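Bench practice for two-arm cells: gallery notes
Compiled by Daiane Nogueira, revised 28th April

These notes go with the Tavix bench rules, issue 45. The rules cover small tabletop cells with two arms working the same surface. They apply to all benches at the Dantas site, including those on loan to Brindalico. Rule numbers are given where a caption refers to one.

Work surface (rules 3 to 6)
Only items named on the task sheet go within reach of either gripper. Anything else that stays on the table is entered on the sheet as a fixed object, with its position.

Trays (rule 8)
One tray per arm, in different colors. The color goes on the task sheet beside the arm it serves. Trays are set down before power-up and are not moved by hand while either arm is enabled.

Soft goods (rule 9)
Cloths start bunched in the tray unless the sheet calls for a folded start. Replace after 200 cycles or at the first loose thread.

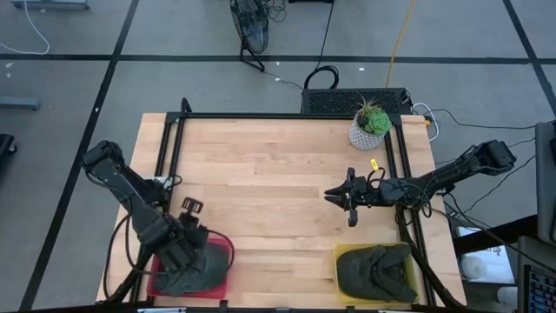
Cable slack is checked at both ends of travel, at no more than 52 percent speed. A loop that can reach the fingers is tied back before the run starts. Loops at the base may hang, provided they stay out of the walkway (rule 12).

Floor area (rule 14)
Fans and power units stand outside the table outline. Leads crossing a walkway are covered or rerouted.

Operator station (rule 15)
Screen and keyboard are placed so that the operator can see both arms without standing up. The stop button is tested at each shift change and the result logged on form Arkach 489.

Corrections to the captions go to D. Nogueira. The next issue of the rules is planned for October.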